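Quiénes somos

Lozano es un taller familiar de encimeras y mesas de madera maciza. Trabajamos en Lorneo, en una nave de dos plantas junto a la carretera vieja, y desde allí servimos a viviendas, escuelas de cocina y comedores de toda la comarca. En la planta baja se corta y se encola. Arriba están el acabado, la oficina y una cocina de muestra que usamos a diario.

Empezamos haciendo tablas de cortar. Las encimeras llegaron después, con un encargo de la escuela de hostelería Utanura: 33 puestos de trabajo, todos en madera clara y todos con la misma altura. Aquel pedido nos obligó a ordenar el almacén, comprar una segunda prensa y aprender a entregar en fecha. Hoy tenemos 184 clientes en activo, casi todos por recomendación.

Qué hacemos

Encimeras de listones encolados, mesas de comedor y de trabajo, baldas y tablas. La serie más pedida se llama Vukaldale y se hace en tonos rubios y miel. No escogemos los listones para que salgan iguales: dejamos las vetas más oscuras y los nudos pequeños, y alternamos las juntas. Quien prefiera una superficie uniforme puede pedirla, con un plazo algo mayor.

También restauramos. Una encimera con manchas o quemaduras superficiales se lija y se vuelve a aceitar en el taller o en casa del cliente — depende del tamaño y del acceso.

Cómo trabajamos

Tomamos medidas, enviamos un presupuesto cerrado y fabricamos en 60 días. La madera reposa en el taller antes del corte. Las piezas de más de 2 metros se entregan con dos operarios y se montan el mismo día.

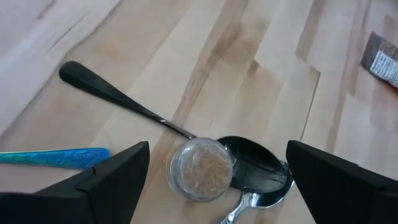 El acabado es aceite apto para uso alimentario. Los cubiertos, tanto los negros como los de acero inoxidable, se pueden dejar encima sin problema; las ollas recién sacadas del fuego, no. Para el día a día bastan un paño húmedo y jabón neutro. Recomendamos una mano de aceite al año, y en enero ofrecemos ese mantenimiento a precio reducido.

Visitas

La cocina de muestra se puede ver con cita previa. Conviene traer un plano o unas medidas aproximadas, aunque sea a lápiz — con eso podemos dar un primer precio en el momento.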